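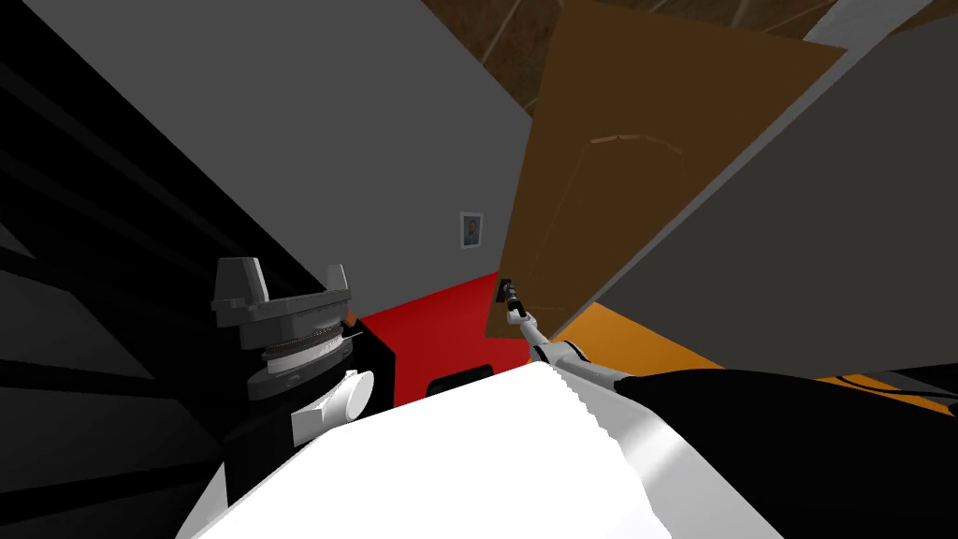

Who may sign off on a door inspection at the Utport annex?
The floor supervisor on duty or a designated member of the Doucette facilities office may sign. A contractor's signature alone is not accepted.

INTERIOR DOOR AND EXIT INSPECTION
Site: Utport annex, level 2
Date: 2020-12-05
Inspector: Najwa Abu Hammour

1. Exit routes clear to full width: Pass
Comment: Stacked chairs outside Room 112 were moved during the visit.

2. Lever handles return to rest when released: Pass
Comment: Handle at the records room is stiff. Lubricate.

3. Doors close and latch unaided: Fail
Comment: Closer on the stairwell door is leaking. Replacement ordered from Nurnow.

4. Hinge screws tight, none missing: Pass

5. Exit signs lit: Pass
Comment: Battery test not performed. Carry over to January.

6. Fire door labels legible: Fail
Comment: Two labels painted over. Labels must not be scraped. Refer to Doucette for relabeling.

7. Extinguishers tagged and in date: Pass

8. Storage room floor load notice (3,000 lb) posted: Pass
Comment: Notice is faded. Reprint.

Items 3 and 6 remain open until reinspected. Copies to Doucette and to the tenant, Dronix.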